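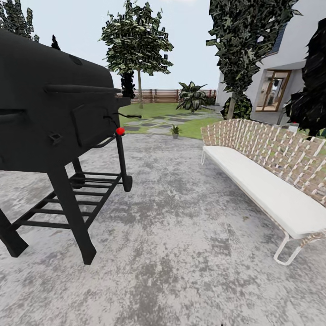 Pliltcombe Outdoor Set: README and buying notes

Maintained by Joonas Kokkonen. Budget section by Thaís Marinho. Last edited in January.

What this is

A set of simulated gardens and patios for planning outdoor household robot work. We put it together to answer one dull question before spending real money: do we need to buy a robot arm on a wheeled base this year, or can we get through the first stage with renders and a hired machine?

Short answer: probably the second. The longer answer is below, and Thaís and I don't fully agree on it.

Contents

scenes/ : the garden layouts, one folder each
props/ : grills, seating, pots, paving, fencing
tasks/ : plain text task lists, one per scene
costs/ : the spreadsheet, with quotes
notes/ : meeting notes, some out of date

There are 8 scenes. Of these, 6 load without warnings. The other two have paving that overlaps the lawn mesh and I wouldn't use them for anything with wheels.

The patio scene

Most of our time has gone into the patio with the black charcoal grill. It was picked because the sales material for the Grellix base makes a lot of "patio-ready" mobility, and we wanted somewhere to put that claim on the spot. There is a concrete patio, a long bench with a white cushion, and a path of square grey pavers going off across the lawn towards the right. Anyone quoting us for a mobile base should be asked how it gets from the concrete on to those pavers and back. So far the replies have been brochures.

The grill is the other test. Its lid has a long horizontal handle at the front, which looks easy until you ask a supplier about reach with the base parked clear of the legs. The small red knob on the front right leg is a much better question to put to them. It's low down and small, and a gripper sized for the lid handle may be a poor choice for it. If a quote covers one gripper only, assume a second will turn up on a later invoice.

What the renders won't tell you

Weight of the lid. Grease. Glare on a bright afternoon. Whether a wheel sinks in a lawn after rain. I've read two supplier decks that treat simulated success as if it settled these things, and it doesn't. Please don't quote results from this set as evidence that a product works outdoors. Use it to throw out machines that plainly can't do the job.

Costs

Hire of a Nirkon arm is quoted at £950 a week, delivery extra, no outdoor cover included. Thaís has put down 5 weeks. I think that's optimistic, as it leaves no time for setting up, and every hire I have been involved with lost days to cables and licences.

Buying the Grellix base is not costed here. Their quote leaves out the charger, the service plan and training, so there's no total worth writing down. We have asked for it again. Until it comes back complete, the line in the spreadsheet stays blank and should not be filled with a guess.

Thaís's view, for fairness: hiring twice ends up dearer than buying once, and we always hire twice. She may be right.

Before you ask for a quote

Send the supplier the Montoya task list, not the long one.
Ask what surface their demo was filmed on.
Ask who pays for carriage if it goes back.
Get the gripper named, with its opening width, in writing.
Ignore any discount that ends this month.

Known problems

Scene scale has only been checked against the patio slab. Plants have no collision, so a base will drive straight through them and report a clear route. Anything in costs/old is wrong.

Corrections to Joonas. Budget queries to Thaís, who would like them before the spring round closes.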